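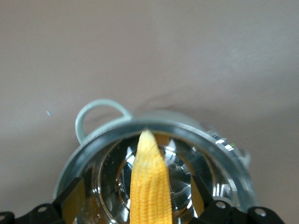

To organize a small Independence Day program in your neighborhood, begin with the place and the hour. In Flilldale we gather on the grass beside the library at 8 in the morning, before the sun becomes strong. Ask the town office for permission one month before, in writing, and keep the reply in your folder. Then decide about food. We give a simple breakfast, and one item in it is always corn, because children like it. A yellow ear of baby corn, long and slender with a pointed tip, needs only a small steel pot, so you can cook it in any home kitchen.

Next, make the order of the program. Ours has the flag, the anthem, two short speeches and one song by the school children. Tell each speaker the limit is five minutes. Please choose the song early and send the words to the parents, so the children can practice at home.

For 40 guests we spend 2,000 rupees, and this includes tea and paper plates. Borrow the chairs and the microphone. Test the microphone on the evening before, with the same cable you will use.

Check the flag also. It must be clean and not torn, and the rope must move freely on the pole. After the program, fold the flag first and collect the plates second.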